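KATENO ROAD SWAP & MEND: WHAT'S HAPPENING

Quick one this time as I'm typing between shifts. Sorry in advance for spelling.

Autumn clear-out swap is Wed 16 October, doors 6.30, hall on Kateno Road, same as March. Side entrance please, the front one sticks and the key has gone missing again. Bring up to 50 items. Yes fifty, no that isn't a target.

The numbers from March, as people keep asking. 239 things came in, nearly all went out again. What was left filled 2 sacks and a crate, which went to the Urier Street shop on the Thursday. They were very nice about it but asked us not to send any more single curtains. So: curtains in pairs or not at all.

How it works, for new people. You hand your stuff in at the first table, get a token per item, go and have a tea, then the tables open at 7. One token one thing. Doesn't matter if you brought a scarf and you want a coat. We tried the points system and it took an hour and there was a row over a toaster, so never again.

What we'd love: winter coats, school jumpers (any colour, esp. ages 7 to 10), blankets, decent pans with their lids, jigsaws if you've done them and know they're complete. Wool and odd buttons for the mending table.

What we can't take: car seats, helmets, mattresses, anything with a mains plug this time round. Our tester is away until the new year. Battery things fine. Opened make-up no. Half-used paint, someone always tries, no.

Mending table is Hiếu Trương again, with the good machine. Hems, popped seams, zip pulls, that sort of thing. Not whole zips, they take ages and there's a queue. Put your name on the sheet when you come in and he'll shout you. If you've got your own thread in the right colour bring it, we are down to navy, white and a sort of mustard. He has also offered to show people how to darn a heel, if theres interest. I'm interested. I have eleven socks waiting.

Khổng's bakery are doing the buns. Pay what you like in the tin, money goes towards the hall hire. Last time the tin covered it and left enough for a new urn, so thank you, the old urn was a disgrace. Sesame ones go first.

Rails. We need two more people with a car big enough for a clothes rail, to pick up from Kidine on the Tuesday evening and take back after. They're lending us four, free, as long as they go back clean. Reply to this or stick a note through my door (number 12, not 12a, 12a is fed up with our post).

Jewellery and small bits. This has been the messy part every single time. Everything ends up in one bowl, chains knotted together, earrings split up, and people stand there picking at it while the queue backs up to the coats. Somebody's nan's brooch went home with the wrong person in March and it took me a week of phone calls to get it back. So we're changing it.
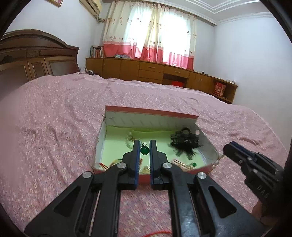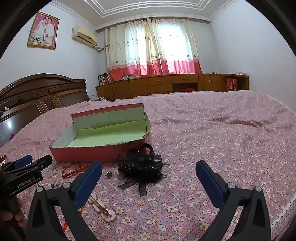
Small bits get their own table this time, by the window, and nothing goes in the bowl. Please sort at home before you come. Spread everything out on a big flat surface where you can see it, go through it twice, and take out anything you'd be upset to lose. A bed is best, and if your bedspread is as flowery as that pink one go slowly, small beads vanish in a pattern like that. Then shoeboxes. Lay something pale in the bottom and a dark green pendant like the one in the box shows up straight away, whereas in a brown carrier bag you'd never find it. One kind of thing per box if you can manage, necklaces in one, earrings in another, done up as pairs on a bit of card. Chains fastened shut so they don't tangle. We have lids but we're short of boxes, so if you've bought shoes lately think of us. Costume jewellery only please, if you think it's real gold then take it home and ask somebody who knows, we don't want to be resposible for it.

Watches can go on that table too, working or not, but say which. Same for reading glasses. Put the strength on a sticker if you know it.

Kids. There'll be a corner with the play mat and the toy kitchen. It's not a creche, you do have to keep an eye out. Toys for swapping go on the low table, wiped down, and soft ones washed first. Small parts in a tied bag with the thing they belong to.

Books. One box per household, max. I know. But we had encyclopedias last time, and they're still in my hallway.

Leaflets: 200 printed, in the porch at mine, take a handful and do your own street. Not the flats on the corner, they've been done. If you see one in a puddle pick it up, it makes us look bad.

Setting up from 5, clearing away from 8.30. Would be lovely if it wasn't the same five people stacking chairs. Hall has to be locked by 9.15 or we lose the deposit, and it was close last time.

Anything else ask me on the night, or before. Lost property from March: one grey glove (left), a child's wellie, a casserole dish lid with a blue rim. Claim them or they're going on the tables.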